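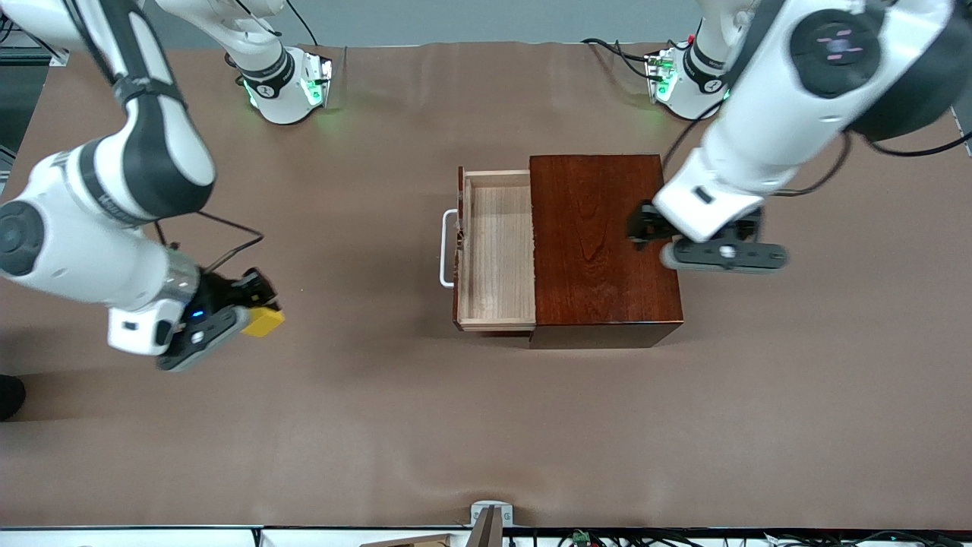
Gaveta de madeira que emperra - cera ou corrediça?

muletti_oficina
5 de setembro de 2022
Pessoal, tenho um gaveteiro pequeno de madeira, sem corrediça, madeira correndo em madeira. Com a umidade de setembro aqui no litoral a gaveta emperra nos últimos 2 cm. Lixo as laterais ou passo alguma coisa antes?

dulleo
Passa vela comum nas laterais e no fundo. Resolve na maioria dos casos e não estraga nada.

Matlala
Discordo da vela. Junta pó e daqui a quatro meses está pior. Lixa 200 nas laterais, bem de leve, e depois cera de carnaúba.

dulleo
Uso vela há anos na cômoda daqui de casa e nunca juntou pó. Lixar sem saber onde pega é que é arriscado - quando a madeira seca, a gaveta fica bamba.

mevano
Antes de lixar, risca as laterais com giz e abre e fecha algumas vezes. Onde o giz sumir é onde está pegando. Lixa só ali. Com lixa 100 come demais, vai de 200 mesmo.

Matlala
O giz é boa ideia. Continuo sem gostar de vela.

muletti_oficina
Fiz o teste do giz. Pega só no canto de trás, do lado direito. Vou lixar ali e esperar uns dias secos para decidir sobre a cera.

mevano
Confere também se o fundo não cedeu. No meu era isso.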